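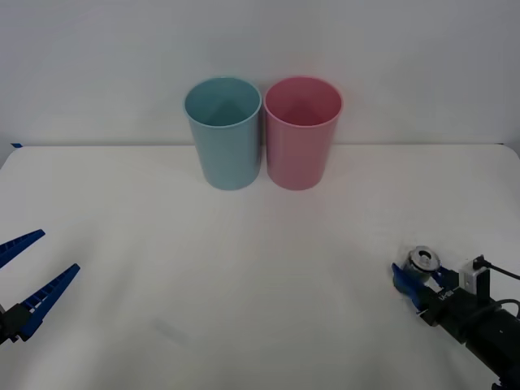
The purchase order for a two-arm bench cell is usually the easy part. At Joketti, which assembles small pump parts, the first budget draft listed the arms, the controller and a table, and it was short by October.

Natsumi Takagi, who plans equipment there, now splits every request into three lines: hardware, tooling and spares. Fingers come under spares. They wear, they get redesigned when the part changes, and a printed set from Esex is quoted at 81 dollars. She orders 3 sets per arm and charges them to the year in which they are used.

Cabling is the line most often left out. A wrist-mounted unit needs its own run back to the controller, with enough slack for full rotation. Joketti set aside 800 dollars per cell for cable, clips and replacement connectors, and spent most of it.

Labor is harder to plan. Takagi allows 164 hours from delivery to acceptance, more than half of it for trial picks with stand-in objects such as plastic cups and small metal parts. Quotes from Cusi and Prument both left this time out. She asks suppliers to price it separately, so that bids can be compared on the same basis.

Lead times go on the same sheet as prices. The sheet is reviewed every Friday until the cell is accepted.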